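Terry cloth

Terry cloth, also called terry toweling or simply terry, is a woven or knitted fabric with uncut loops of yarn standing out from one or both faces. The loops add surface area and let the cloth take up a large amount of water for its weight. It is used mainly for towels, bathrobes, washcloths, bibs and reusable diapers.

Structure

Woven terry is made from three sets of yarn: a ground warp, a pile warp and a weft. The ground warp is held under high tension and forms the base of the cloth together with the weft. The pile warp is fed at low tension. In the common three-pick construction, 2 picks of weft are laid a short distance from the edge of the finished cloth, and a third pick is then beaten up with them. The three slide together along the tight ground ends, and the slack pile ends are pushed up into loops. Four-pick and five-pick constructions hold the loops more firmly but are slower to weave.

Loop height is set by the distance between the loose picks and the cloth edge. Long loops absorb more but snag easily. When the tops of the loops are sheared off on one face, the fabric is known as velour terry – softer to the touch, but slower to pick up water.
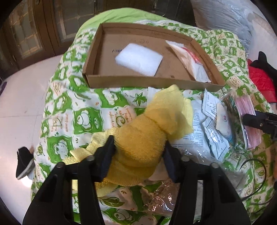 A yellow terry-cloth towel, bunched into a thick roll

Fibers

Cotton is the usual fiber for both ground and pile. Labels reading 100 percent cotton do not indicate staple length or yarn type, both of which affect linting and wear. Blends with polyester in the ground yarns dry faster and shrink less. Linen and bamboo viscose are used in smaller amounts.

Weight

Weight is given in grams per square meter. Light beach and gym towels start near 300, and heavy bath sheets may exceed 600. The Bradura mill at Drostingate listed its standard hotel grade at 381 until the line was withdrawn in September.

Care

New terry often carries a finish that repels water and is removed by the first few washes. Fabric softener leaves a similar film and reduces absorbency. White cotton terry may be washed at 65 °C where the label allows. A pulled loop should be cut level with the pile – the ground weave is not damaged by this.

See also
Pile weave
Velour
Huckaback
Waffle fabric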